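Visit report: Skarkberg model flats open day, Thu 4 January

The Skarkberg block opened its furnished units to the public for one day, from ten until four. Entry was free, with a numbered slip issued at the gate. Mine was 83. The building is a conversion of the old Stasiv thread works and has 47 flats on four floors, of which three were open. I went to look at storage and kitchen layout in small units, having written up the Gorncombe conversion last July on the same terms.

Access is by a single elevator and one stair. The corridor floors are sealed concrete and carry sound well enough that I heard the next group a full floor away. Unit 14, on the second floor, was the only one of the three set up as if lived in, and it took up most of my visit. The other two had furniture and nothing in the cupboards, which makes them easy to photograph and hard to judge.

The unit combines kitchen and sitting area in one room. The table is round and covered with a blue plaid cloth with thin white and pink lines. Visitors were free to handle things, and the session in progress when I arrived was a table clearing: wrappers and scraps into a bowl, goods to be kept in a pile on the cloth.

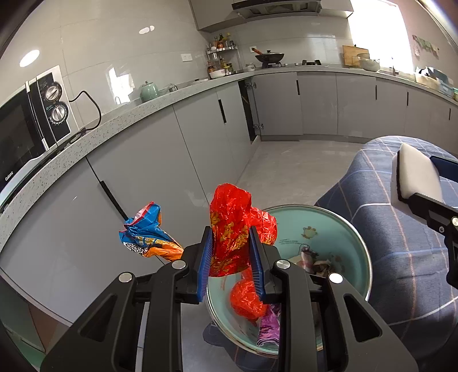 Unit 14: snack wrappers and scraps in the teal bowl, microwave at left.

The bowl is wide and shallow with a thin metallic rim and a small turtle printed on the inside wall. As a scrap bowl it has one defect. Crumpled foil springs back, and a shallow vessel has little depth to hold it. I would use something narrower and taller, or a lidded can under the counter. Paper scraps give less trouble and can be pressed down by hand.

Counter and appliances

The counter is L-shaped, in speckled gray, over gray cabinets with long black vertical handles. Long handles are a sensible choice on base units. They can be gripped at any height, and a dish towel will hang from them. Against that, they catch pockets and apron strings in a narrow passage, and anyone with a toddler will want to check the lower ends.

The microwave, a Galanz with two knobs, stands on the near end of the left counter. Its black cord runs to a wall outlet. I dislike a microwave on the counter in a kitchen of this size. It takes the landing space closest to the table, where one would otherwise set down a tray or a bag of shopping. A shelf bracket would solve it, though the wall is tiled and the fixings would have to go through.
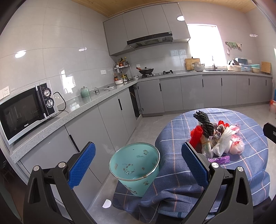 Tableware in the unit was of the enamel type, which suits a rental. It survives drops that would finish stoneware, and a chipped rim can be seen at once. It does conduct heat, so a full cup of tea needs a handle or a wait. The metal edging is the part to inspect when buying used. Rust starts there, and once it is under the coating the piece is finished.

The two-tier chrome rack in the back corner is well placed. Corners on an L-shaped run are usually dead space, and bottles of sauce fill one without loss of working area. The hob is gas, set into the counter, with the wok on it. I asked about gas supply for the whole block and was referred to a leaflet, which covers the elevator and the bicycle room.

Dry goods on the table were left in their own bags: red mesh, white plastic, pink plastic with printing, clear plastic. Sorting by bag is quick – each can be identified without opening – but it stacks poorly. The tall bundle of dark gray strands was standing upright at the top of the pile, and I would have laid it down first and built around it. Mesh is best kept for whatever needs air. Clear bags should be at the front of a cupboard and printed ones behind.
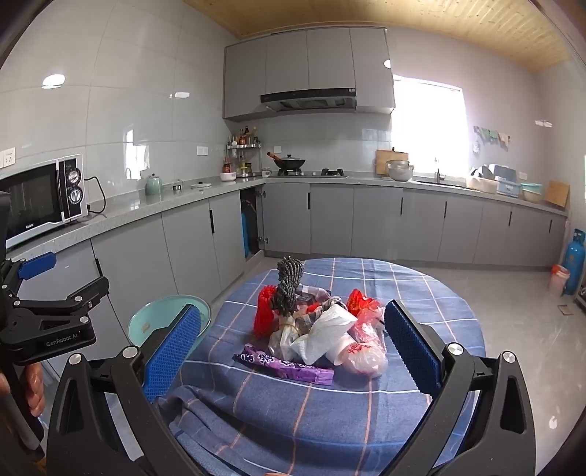
Costs and practical notes

The service charge was quoted as 3000 a year, payable in two parts, covering stairs, elevator and waste collection. Heating is extra and metered by flat. The Skurno bus stops at the gate twice an hour and the last one back leaves before six. Parking is limited to the yard on the north side, which had not been gritted. Floor plans were available on paper only, at the desk by the stair, and the plan for the third-floor unit had the bathroom door on the wrong wall.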